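Bench notes on the Stevitz twin-arm table, after most of a season with it. Writing this quick between jobs so forgive the typos. Na-rae Ham asked for a review before the Wetthorpe site puts its own order in, and Babar wants the budget part in writing. So both in one.

**Short version:** buy it, but don't budget the list price. Budget the list price plus a good chunk. Details below.

## What we paid

Base kit was $3,945. That's two arms, two grippers, the table, the control software for one seat. Looked great on the request form. Then:

- Enclosure, frame plus black fabric: $600. Sold as optional. Not optional in our room, we have windows on two sides and the overhead lights are terrible.
- Second software seat: $200 a year. You will want it the first time Do-yoon is running a job and somebody else needs to edit a task list.
- Freight. Quoted separate, came late, argued about it. Get it in writting up front.
- Spare finger set. Skipped it. Regret it, see below.

Jin-sol Chae did the comparison with the Myung table before we ordered. Myung is a nicer machine, no question. Stiffer arms, better docs. But it ships as one arm and you pay nearly double to get to two, and our whole case was built on two. Handing off, stretching things out, holding one end while the other end moves. Single arm would have sat there looking expensive.

## Setup

Slow first day, fine after. The arms mount on opposite sides facing each other, and the manual has the base offset wrong in one drawing (page 26, the measurment is to the bolt not to the edge). Seo-ah caught it. If you order, pencil that in before anyone picks up a wrench.

Fabric goes up last. Two people, plan on a full morning, and buy extra clips. The ones in the box are OK but there aren't enough to pull the folds out at the sides. 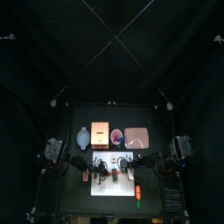
Cable work is what we bought it for so I'll spend the most time there. Thin stuff between two grippers is the hard case for any of these. Stevitz gives you separate force limits per gripper, good, buried three menus deep, bad. We keep the limit low and the speed lower. Faster settings exist. We tried them on string and put them back.

Reach toward the middle is generous, the tips can get very close together. There is a software keep-out zone to stop them touching and it's too fat out of the box. Shrink it. Ask before you shrink it, Seo-ah has the values that work.

Back row is worth planning for. We park household-type things along the rear edge, bowl, box, cup, tray, and leave the center for whatever the job is. Means the table needs to be deeper than you think. There's a compact version, cheaper, shallower. Don't. You'd lose that row or lose the working area in front of it, and then you're clearing the table between every task.

## Grippers

Fine for small blocks. Fine for markers. Thin cable OK with patience. Fabric so-so. Flat things lying on the table are bad, the fingers are a bit blunt to get under an edge. Workaround is a sheet of paper under the work, gives you a surface you can swap out and it's a lot easier to see dark parts against. Costs nothing. Should be in the manual.

Finger pads wear. Ours went shiny sooner than I'd like and the replacement set took ages to arrive. Put a spare set on the first order. Put two. 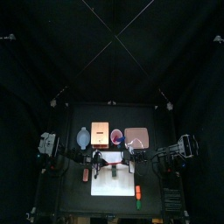
*Red cable held between the two grippers, green block standing on the sheet.*

## Things I don't like

Cabling on the machine itself. Lots of it, black on black table, runs along the edges and wants to creep into the work. We tie it down, it comes loose, we tie it again. For the money there should be a channel.

Support. Polite, slow. Do-yoon had a ticket open in May that got closed twice without an answer. The third time they sent the right file in ten minutes, so somebody there knows.

The power-up routine. Both arms home at once and if you left something tall in the middle, well. Clear first. There's a setting to home them one at a time and it should be the default.

No carry-over of job settings between seats. So you buy the second seat and then export a file and email it to yourself. Silly.

## Things I do

Runs all afternoon without drama. Quiet enough that Jin-sol takes calls next to it. Repeat positions are good, better than the spec sheet says for light stuff. Swapping a gripper is one tool and a couple of minutes. And the tabel is solid, doesn't shake when both arms stop together.

## For the Wetthorpe budget

Na-rae, what I'd put on the form:

1. Base kit, full depth table
2. Enclosure, same order so it ships together
3. Second seat from day one
4. Two spare finger sets
5. A line for clips, ties, trays, bins, blocks, all the small junk. Finance at Statdale will ask what it's for. Say consumables.
6. Somebody's time for setup. A week. Babar left this off ours and it came out of my hours.

Don't bother with the training package. Slides. Send someone over to us for a day instead, Seo-ah already said yes.

Also check the doorway, the tabletop comes in one piece. And ask about the second-year price on the seat, ours was "under review" when I called and I still don't have a number. Will add it here when I get it.

Four out of five. Would be higher if the spares shipped faster.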